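4. Table coverings and the handling of small utensils

4.1 Background to this section

The earlier parts of this paper dealt with the meal itself: who cooked, who served, and when people sat down. This section turns to what was on the table before any food arrived. Household studies tend to pass over table coverings. They are cheap, they are changed often, and people rarely mention them unless asked. In our interviews, however, the cloth came up early and without prompting. People spoke about which cloth was out, which one was being saved, and who had put a hot dish down on it.

We use "covering" for anything laid over the surface of the table, including cotton and linen cloths, wipe-clean sheeting, paper, and old curtains or bed sheets put to a second use. Place mats are treated separately in Section 5. We use "small utensils" for the things a person picks up to eat with, and leave out serving spoons, ladles and carving knives.

4.2 Where the material comes from

The study took in 200 households in two towns, Gellum and Flostcombe. Gellum is the larger, with a covered market and a good deal of rented housing. Flostcombe is a coastal town with an older population and many kitchens too small to hold a table. Each household kept a meal diary for up to 30 days. The diaries gave 3,068 usable entries after blank and duplicate pages had been taken out. An entry counts as usable if it names the meal, the room, and at least one item on the table.

The diary form had a single line for the covering. Meng drew up the form and tested it on her own street in Gellum before it went out. The first version asked for "tablecloth, yes or no", and several people in the test wrote "yes" for a sheet of newspaper. The line was changed to "What is on the table under the plates?" and this wording was kept to the end.

Follow-up interviews were held in people's kitchens in July. Juška carried out those in Flostcombe and Meng those in Gellum. They were not recorded. Notes were written up the same evening and read back to the person by telephone, and some people made corrections at this stage. One woman in Flostcombe asked for the word "old" to be removed from the description of her oilcloth, and it was.

4.3 Everyday cloths and kept cloths

Nearly every household that owned more than one cloth sorted them into at least two kinds. There was a cloth for ordinary days and a cloth that was kept back. The words for these varied. In Gellum people spoke of the "week cloth" and the "good cloth". In Flostcombe the second was more often called the "visitors' cloth", even in homes that had few visitors.

The week cloth was usually patterned. Stripes and checks were preferred, and the reason given was nearly always the same: a stain shows less on a pattern than on plain white. A second reason, given mostly by people who did their own ironing, was that a striped cloth is easy to lay straight. The stripes can be lined up with the edge of the table, and a crooked cloth can be put right at a glance. Several people folded along a stripe for the same reason.

Kept cloths were plain, embroidered or edged. They were stored flat in a drawer or rolled on a cardboard tube. Some had not been used for years. We had expected these to be treated as heirlooms, but a number of them had been bought by the present owner and put away at once. A retired baker in Flostcombe had a cream linen cloth still in its shop paper. He said he would use it when the kitchen was done. The kitchen had been waiting for a good while.

The boundary between the two kinds was not fixed. A kept cloth that was stained at a wedding or a funeral tea became a week cloth afterwards. We came across no case of movement the other way. At the bottom end, a week cloth with holes was cut up for dusters, and some people could trace a duster back through all its former uses.

4.4 Cloth and utensil together

Most writing on table settings assumes a knife, fork and spoon and a plate. Our households used a wider set than this. Chopsticks appear in the diaries of both towns, in homes where they had always been used and in homes where they had been taken up later for certain dishes. They were kept in jars, in drawers with the teaspoons, or in a long box of their own.

The covering mattered more to people who ate with chopsticks than we had foreseen. On a bare varnished table a round stick rolls, and people said they lost one to the floor now and then. On a cloth it tends to stay where it is put. Those who disliked using rests gave this as a reason for keeping a cloth on at all times. One man in Gellum had given up his wipe-clean sheeting over it and gone back to cotton, in spite of the extra washing.

Wooden chopsticks were the most common. They were described as light, quiet and easy to replace. Lacquered and metal ones were owned by fewer people and were liked less on cloth, the metal ones being called cold and slippery. Figure 3 shows wooden chopsticks on a striped cloth of the everyday sort.
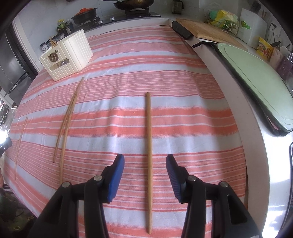 Figure 3. Wooden chopsticks, one lying singly and a pair slightly crossed, on a pink-and-white striped cloth.

Opinion was divided on how the sticks should be laid before a meal. Some households set them side by side, parallel to the edge of the table. Others pointed them away from the eater, with the narrow ends towards the dishes. A third group did not lay them out at all and put a handful in the middle for people to help themselves. Children were often given the job, and the result was then accepted as it came. Where grandparents lived in the house, the sticks were more likely to be straightened before anyone sat down.

Odd sticks were a steady source of comment. A single stick was hardly ever thrown away. It was kept for stirring paint, testing cakes, propping up seedlings or clearing a sink. Meng notes that in one kitchen the odd sticks had their own jar, and that this jar was fuller than the one for pairs.

4.5 Washing and wear

Cotton cloths were washed weekly in most homes. In households with young children they were turned over midweek so that the clean side could be used first and the marked side later. This was spoken of with some embarrassment in Flostcombe and with none in Gellum.

The main cause of wear was the table edge. Cloths went thin along the line where they bent over the wood, well before the middle showed any damage. Households with square tables dealt with this by giving the cloth a quarter turn after each wash. Those with long tables could not do so, and their cloths lasted less well. Two makers were named often enough to be worth recording. Jedska cloths were said to hold their colour and to shrink. Paju cloths were said to keep their size and to fade. We did not test either claim.

Soy sauce, beetroot and tea were the stains most complained of. Methods of treating them differed from house to house and were firmly held. Salt, milk, lemon and plain cold water each had supporters. A few people did nothing beyond moving the fruit bowl.

4.6 Limits of the material

The diaries rely on people noticing what is under their plates, and there is reason to think they notice less as the weeks go on. Entries for the covering become shorter towards the end of most diaries, and "same" is a common answer. We have read "same" as referring to the last covering named, which may be wrong where a cloth was changed and not mentioned.

The interviews took place in summer. Heavier cloths and felt underlays were put away in many homes at that time, and we saw few of them. Meals eaten from a tray are poorly covered, and in Flostcombe these may make up a large share of evening meals. Section 5 returns to trays along with place mats.

Filed under: Home life > Food and table > Working papers

Comments

marrowfat: We always called it the weekday cloth, never the week cloth, and I grew up very near Gellum. Might depend on which side of the river you were. Good section though, my mother's drawer to a tee.

Della P.: Cold water straight away for tea, then leave it alone. Milk makes it smell.

R. Juška: Thank you, marrowfat. "Weekday cloth" does come up in the notes and I should have put it in. I will add it to the word list in the appendix.

tin_opener: Is the diary form available anywhere? I would like to use it with an evening class.

Related papers

Who sits where: seating at family meals in Flostcombe
Place mats, trays and eating away from the table
The second-hand linen trade in Gellum market
Drawers, jars and boxes: where kitchen things are kept
A note on the wording of household diaries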